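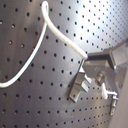
Subject: Re: [largate-sheds] Rust in winter, heater or dryer?

Hello all,

I am answering the message from last night, which I leave in full so that new members can follow.

> Hi list,
> I have had my shed behind Linden Street since April. It is 18 square metres,
> timber walls, concrete floor, one window. Last week I took out my planes and
> two of them have orange spots on the sole. The chisels are fine so far. My
> neighbour tells me to leave a small heater on all night. The shop offered me
> a Besau dryer for $449. I would like to spend the money only once. What do
> people here do? Also, is it safe to rub off the spots with sandpaper?
> Thanks from a beginner

First, the spots. If they are fresh they sit only on the surface. I use a grey nylon pad with a little light oil, and I rub along the length of the plane. Sandpaper also removes rust, but coarse paper leaves scratches and it is easy to round the edges of the sole. If you have only paper, take 400 or finer and glue it to something flat. Wipe everything clean afterwards and put on a thin coat of paste wax. Let it go dull, then buff it with a cotton rag.

Now the bigger matter. I had the same trouble in my first two winters here and I made the mistake with the heater. I had a small fan heater on a timer, from 5 in the morning until I came in after breakfast. The air became warm quickly, but the cast iron of my table saw stayed cold for hours. Warm air can hold more water, and when it touches cold iron the water comes out. I could write my name with a finger on the saw table. A heater which runs low and steady all night is better than this, but in a timber shed with no insulation you pay to warm the garden.

So my advice is to do the cheap things before you decide on the dryer.

Look at the floor. Tape a square of clear plastic to the concrete, all four sides, and leave it for two days. If there are drops under the plastic, the water comes from below and you need to seal the floor. If the plastic is wet only on top, the water is in the air.

Look at the gutter also. Mine was emptying against the back wall, and I found this only when I moved the timber rack. Two metres of downpipe made more difference than anything I bought that year.

Buy a simple humidity meter and write down the number morning and evening for two weeks. I try to stay under 55 per cent. Over 65 I start to worry.

Please also do not keep green timber in the same room as the tools. I had a stack of wet ash drying under the bench — very foolish, it gives off litres of water.

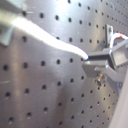
Should I oil the tools or wax them?

Wax for the ones you use every week, oil for the ones you put away until spring. Oil on a plane sole will mark the wood, especially pale wood which you want to stain later.

About the Besau I can say little, as I own a different one, the old Zamora. If your dryer is a compressor type, ask the shop what is the lowest temperature it can work at. Many of them do very little near freezing and only make ice inside. The other type, with the drying wheel, works in the cold but uses more power. My meter shows that the shed used 3520 kilowatt hours last year, with lights and machines and everything, and I am sure the dryer is a large part of it. I run it now only when the humidity goes over 60.

If somebody on the list has sealed an old concrete floor with the two-part paint, I would like to know how it is holding up under a heavy machine. Mine is starting to lift near the door and I don't know if I should patch it or scrape it all off.

Greetings from the north end of Largate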